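**Pencil cases / zip pouches for travel, what are you all using?**

**mafalda_r**
Right, so I'm off for 12 days in September with one cabin bag and no more, and I've decided this is the year I stop chucking everything loose in the bottom of it. Chargers, plasters, tea bags, the lot. My sister swears by packing cubes but I find them too big for the little bits (I had a set of Fikby ones and a single lip balm just rattled round in there like a pea). What does everyone use for the small stuff? Cheap please, I've already spent too much on the flights!

**HiginioQ**
Fabric zip pouches, every time. I've got four and I've had them years. One for cables, one for medicines, one for foreign coins and bits of paper, and one that was meant to be for pens but is mostly cough sweets now. They squash into any gap, which a hard case never will.

**delic_b**
Going to disagree with Higinio there. Fabric is fine until something leaks. I had a bottle of mosquito stuff go in mine on a night bus and it got through the pouch, my notebook and half a jumper. Clear plastic bags with a slider, 100 for next to nothing, bin them when they split. You can see what's in them as well, so no rummaging at security.

**HiginioQ**
Well yes, but you put liquids in plastic anyway, you have to at most airports. I'm talking about the dry things. And 100 plastic bags for one holiday, Borislav, come on.

**delic_b**
Not for one holiday! I'm still on the box I bought two years ago.

**velimir.a**
I'm with the fabric lot. I had a Lurketti one that was lovely but the zip went after one trip, and it always goes at the end, doesn't it, right where the little stopper is. Since then I only look at the zip and ignore the rest. If the tape is stitched down properly at both ends it'll last. If it's just folded under, leave it in the shop. Shape matters too, I like them long and flat so they slide down the side of the bag.

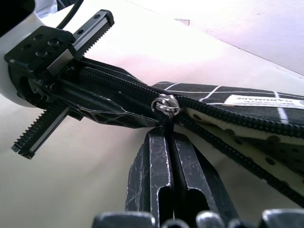
*fabric pouch with a zip*

The long ones also take a toothbrush, which the square ones don't unless you snap the handle off (I did this once. It was horrible to use for a week, don't do it).

**mafalda_r**
Oh that's useful about the zip ends, I'd never have looked. Where do you get yours from? The ones near me are either covered in flamingos or cost as much as the bag.

**velimir.a**
Market stall mostly! Or the stationery aisle in August when all the back to school things come in. Same pouch as the travel section, half the price. Don't buy anything with "travel" on the label is my general rule.

**reda_k**
Can I put in a word for the Koller ones with the mesh side? You get the squash of the fabric and you can see inside, so everybody's happy. Mine weighs nothing. Only thing is that pen lids poke through the mesh, and hair grips are a nightmare, they work their way out and you find them in your socks.

**delic_b**
See, mesh is the worst of both. It won't hold a leak and it catches on everything.

**reda_k**
Don't put leaky things in it then 😄 I did all of Gerniva with one of those and a carrier bag, about 1460 photos and not one lost charger. My partner lost two.

**HiginioQ**
What's your partner using?

**reda_k**
Coat pockets.

**mafalda_r**
Hahaha. OK so I think I'm going fabric for cables and first aid, and a couple of Borislav's plastic ones for anything wet. Do you lot do different colours or just remember which is which? I can see myself opening all of them at eleven at night looking for a paracetamol.

**velimir.a**
Different colours, and then I forget what the colours mean. A bit of ribbon on the zip pull of the medicine one helps, you can find it in the dark by feel.

**HiginioQ**
Medicine goes in the outside pocket of the bag. Same pocket every trip. I don't even need a colour.

**delic_b**
Outside pocket is the first one that gets picked though. I'd keep it inside, near the top.

**mafalda_r**
Ribbon idea is going on the list! Will go round the market on Saturday and see what they've got. Next question is shoes but I'll start a new thread for that, I've got opinions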